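Household task automation

Household task automation is the use of machines for domestic chores such as clearing tables, folding clothes and putting things away. As of November 6, 2022, floor cleaning was the only such chore widely handed to machines.

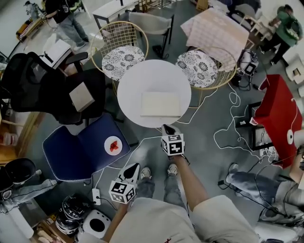 Hand-held grippers in use at a round white table

Tidying remains difficult. In the Bovdale trial, run by Kirsten Dalsgaard, the Ita arm was given 362 clearing tasks and finished nearly 200 without help. Most failures involved thin or flat objects.

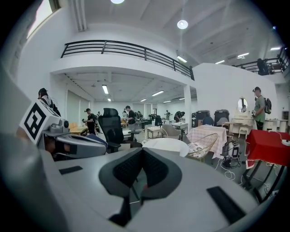 Furniture is a further problem. A machine that manages one table may fail at the next if the height or surface differs. Rooms with a wire-frame chair close to a cloth-covered table, or cables across the floor, leave little space to turn. Dalsgaard's group allowed 40 seconds per object; a person usually needed 3.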